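Flendolstead Technical Program
Robot Cell Maintenance, Unit 4
Course handout, revised September 15, 2018

Setup and Care of the Two-Arm Tabletop Cell

This unit covers the Lumanlan cell: two black arms mounted at a white table, each with a two-fingered gripper and a camera module above the wrist. You will set the cell up, run the pot exercise, and leave the cell ready for the next group. Read the whole handout before your lab session. The lab sheet is separate.

The pot exercise has two parts, lid handling and placing the corn.

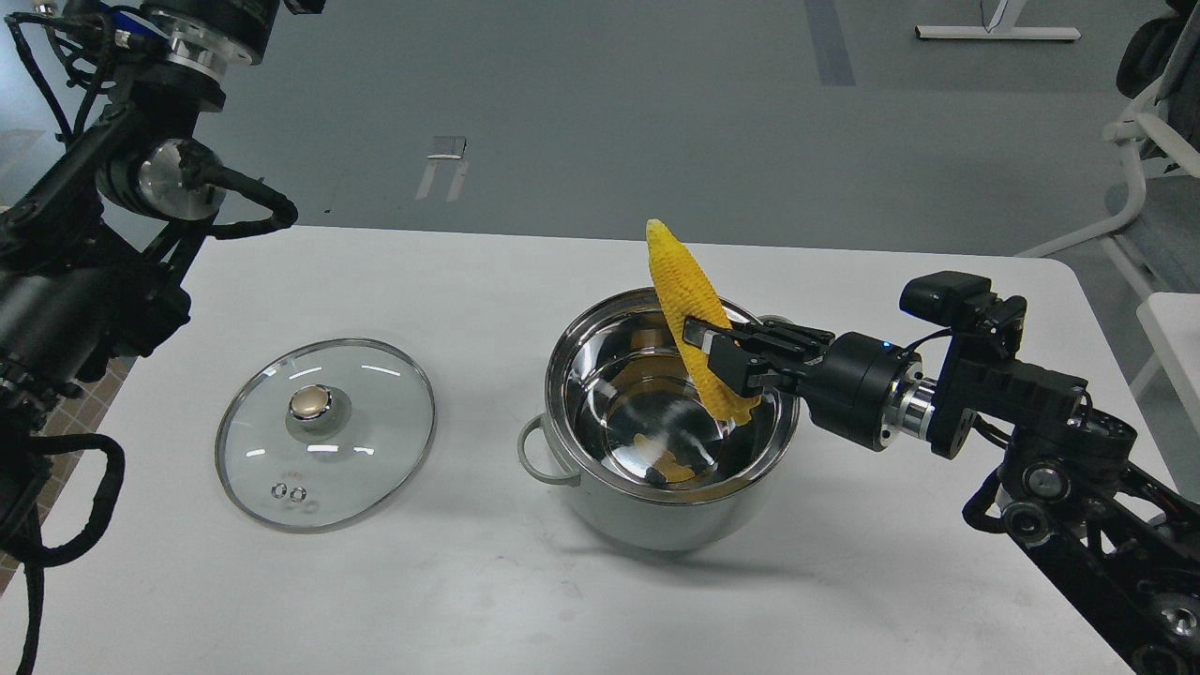
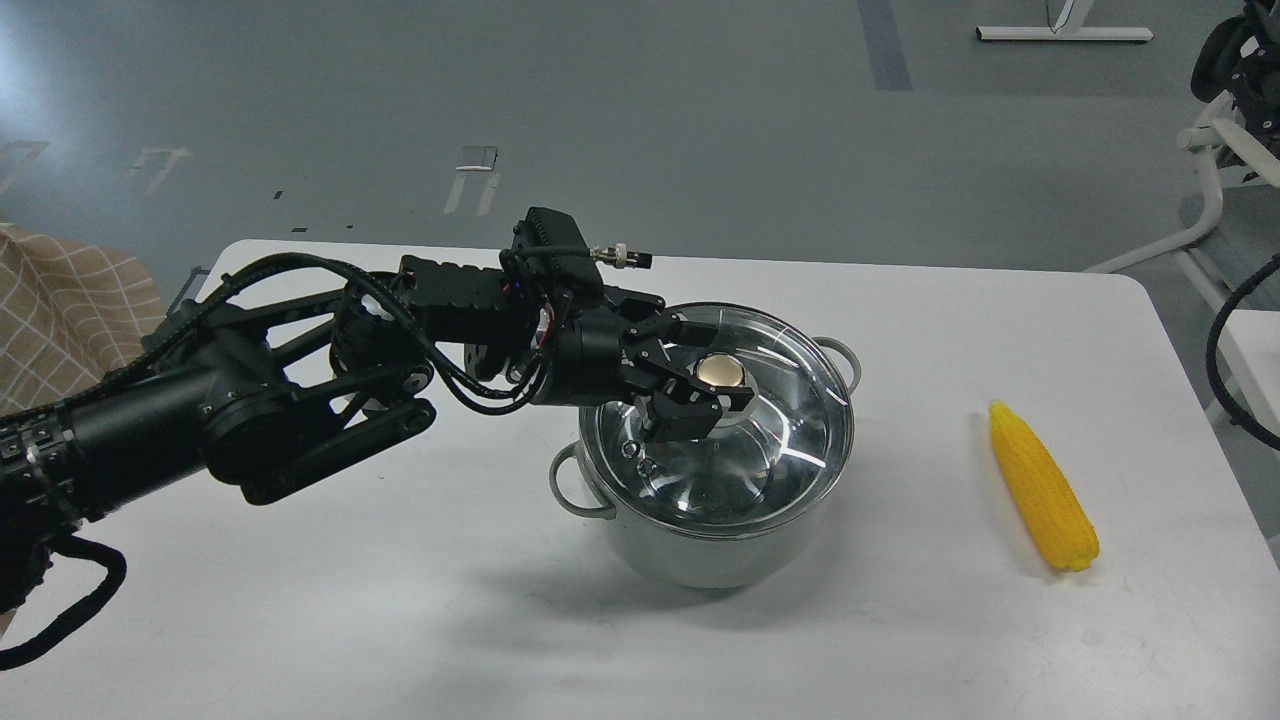 1. Before power

Clear the table of tools and loose screws. Wipe the top with a dry cloth. Do not use spray cleaner near the arms.

Look along each arm from the shoulder to the wrist. Cables should curve freely over the joints. A cable that is pulled tight with the arm at rest will be pulled tighter when the arm reaches across the table. If you find one, write it on the fault card and tell the instructor. Do not re-route cables yourself in this unit.

Check the connectors at the camera module by hand. They should be finger tight. Pliers will strip the threads.

2. Power and homing

Switch on the controller first, then the arms. Wait for the Piris software to list both arms as ready. If only one is listed, switch everything off, wait 10 seconds, and start again. After a second failure, stop and fill in a fault card.

Home one arm at a time. Keep your hand near the stop button, and keep your other hand off the table. Homing is slow on purpose. Do not raise the homing speed in the settings file.

3. Checking the gripper

Open and close the gripper 16 times with nothing in it. Listen for clicking or grinding. The two fingers should meet evenly. If one arrives early, the finger screws are loose or the linkage is worn.

Next, test the grip on two kinds of objects. A lid knob is small, hard, and smooth. The toy corn is longer and has a bumpy surface. A force setting that works for one may not work for the other, so record both values on your lab sheet. Start at the low end and go up in small steps. A squeezed object that turns in the fingers usually means the fingers are off center, and more force will not fix that.

4. Heights

Most damage to the fingers in this cell comes from a wrong height value. The arm drives the fingertips into a pot rim or into the table. Set these heights by jogging the arm, never by guessing:

Table surface
Pot rim
Lid knob, with the lid on the pot
Safe travel height, clear of the rim with the corn in the gripper

Measure the last one from the lowest point of the corn. The corn is often held at an angle, and its lower end can sit well below the fingers. Groups that measured from the fingertips in August hit the rim.

Shiny metal and clear glass are hard for the wrist cameras. If the reported position of the lid jumps around, turn down the lamp nearest the table and check again before changing any software values.

5. Routine care

Every session: wipe the finger pads, check the cables, empty the table.

Every 2 weeks: check belt tension on the arms with the gauge from the drawer. Look for black dust near the pulleys. Dust means the belt is rubbing.

Every 2,000 cycles: replace the finger pads. The cycle count is on the Piris status page. Use the Vusell pads from the parts cabinet, and reset the counter after both grippers are done.

6. Shutting down

Move both arms to the rest position before cutting power. The joints have no brakes, and an arm left raised will drop. Put the pot, lid, and corn back in the bin. Sign the log and attach any fault cards.

For next time: read Unit 5, sections 1 and 2, and bring your recorded heights.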